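Waleo kitchen trainer, two months of use: can a machine set my table yet?

I bought the Waleo package in July, after a long time of reading about household robots and seeing no one in my street who owned one. Waleo is a simulator for the home computer. You get a virtual table, a virtual arm with a hand of human shape, and a list of small chores that the arm must learn. The price was 137 euros with the first year of updates included.

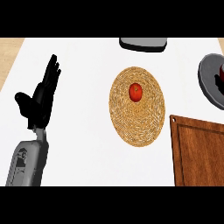 I am a careful buyer and I do not work in this field. I repaired bakery ovens for 22 years, so I know motors and I know crumbs. My question was a simple one: if I teach the arm to move a tomato from a placemat to a plate, how far am I from a machine that helps me before dinner?

The installation went well. The manual is clear, although the chapter about the hand is much too short. Each finger has its own settings, and I needed two evenings before I understood which of them I could leave alone. The Favano trainer, which I tried at a fair in Ferkstead, explains this better, but there you only have a simple clamp with two sides, and it looks like a toy.

Now the work itself. I let the arm practise the tomato chore 1,464 times, mostly at night. At the end it was good at it when the tomato lay near the middle of the mat. Then I moved the tomato a little to the side and the hand pushed it over the table. A child of three years would do better. I also tried to have it pick up the cutting board, and I gave up on that. A flat thing on a flat table is hard for these fingers, they have nothing to go under.

What I like very much is that a mistake costs nothing. In my workshop a wrong movement meant a broken tray or a burned hand. In Waleo you press one key and all is back in its place. The surfaces are also nice to look at, the straw of the placemat and the grain of the board are done with love.

What I like less: the tomato is always firm. Mine at home are soft in September and some have a split skin. There is no water, no grease, no cat. The Baert add-on promises soft food, but it costs extra and I have not bought it.

So for real chores I would still wait. For shop work, where the same part comes to the same place all day, I believe it is nearer, and I would have been glad of such an arm for loading trays.

I give four stars for the program and two for the hope of a free evening. It needs a good graphics card – my old one was too slow and the fan was very loud.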